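20 May 2020

Slept badly and got up at 4 to let the cat out. Could not get back to sleep, so I made coffee and sat on the back steps until it got light. 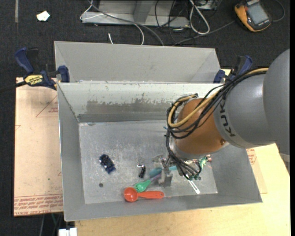
Paid the water bill after breakfast. It came to 40 dollars, the same as last time, so the toilet leak can't have been as bad as I thought. I still want to replace the valve. The hardware store is doing curbside only and you have to call ahead with the part number, and I can't read the number on the old one. I'll try again when the light is better in there.

The tomato seedlings went out today. I put the Hubmann ones along the fence and the others by the steps where the beans were last year. The soil by the steps is poor. I dug in what was left of the compost and it didn't go far. Two of the seedlings had snapped stems from when I dropped the tray on Sunday, but I planted them deep anyway and we'll see.

Yu-na Yeom called at lunch. She is still working from her bedroom and says her back is killing her from the chair. Her brother's wedding in Vandstead has been moved to August, and she thinks it will be moved again. The hall is keeping the deposit either way. She asked if I would still drive up with her and I said yes. It's 327 miles each way, and I would want to split it over two days if any motels are open by then. She wants to do it in one.

She also asked about the Fusard piano. I told her it's still in the garage under the blankets and she can have it whenever she finds someone to move it. The low D sticks and two of the pedals squeak. She says she doesn't mind.

Walked to the post office in the afternoon with a mask on. Line out the door, everyone standing on the tape marks. Mailed Mom's package, mostly puzzles and the blue yarn she wanted. The clerk said a week, maybe longer.

Started the Zanalmont book again tonight. It's 527 pages and I gave up on it in the winter somewhere in the part about the canal. I skipped the canal this time and it reads better. Got through two chapters before my eyes gave out.

Supper was rice and the last of the chicken. Need eggs, onions, dish soap, cat food. Flour if they have it.

Rain on the roof now. I left the trowel and the gloves outside and I'm not going back out for them.

3 comments
Share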